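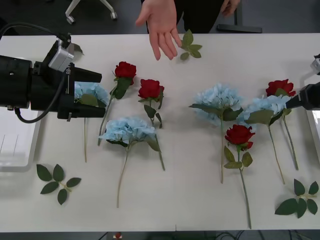

How do you decide which flowers go into an arrangement first?

Start with the largest heads and the greenery, because they set the width and height. Smaller or brighter blooms go in afterward, in the gaps that are left.

Chapter 4
Sorting and Placing Artificial Stems

Work with artificial flowers begins on a flat table. Before anything goes into a vase, lay every stem down with its head pointing away from you and its cut end toward you. Keep the stems apart so the leaves do not catch on one another. A white or light gray surface shows the colors best.

This chapter uses two flowers, the rose and the hydrangea, with loose sprigs of green leaves as filler. Red roses and light blue hydrangeas are a common pairing in shop displays. A hydrangea head is wide and covers a lot of space. A rose is narrower and draws the eye, so its position matters more.

Naheed Marwat, who taught the first version of this course at the Hayat workshop, had students sort for one full session before they were allowed to cut a stem. Her practice set, later sold under the name Bralarero, held 285 stems in mixed lengths. The exercises at the end of the chapter can be done with far fewer.

By the end of the chapter you should be able to:

Sort stems by type, head size and length
Open and shape leaves that have been flattened in storage
Choose a height for the tallest stem
Place hydrangeas, roses and filler in a simple round arrangement

Terms used in this chapter: head, stem, sprig, filler, focal flower.

4.1 Sorting by Type

Put all stems of one flower together, then order each group from longest to shortest. Set loose leaves to one side. Check each head by turning it gently at the base. If it slips, glue it before going on.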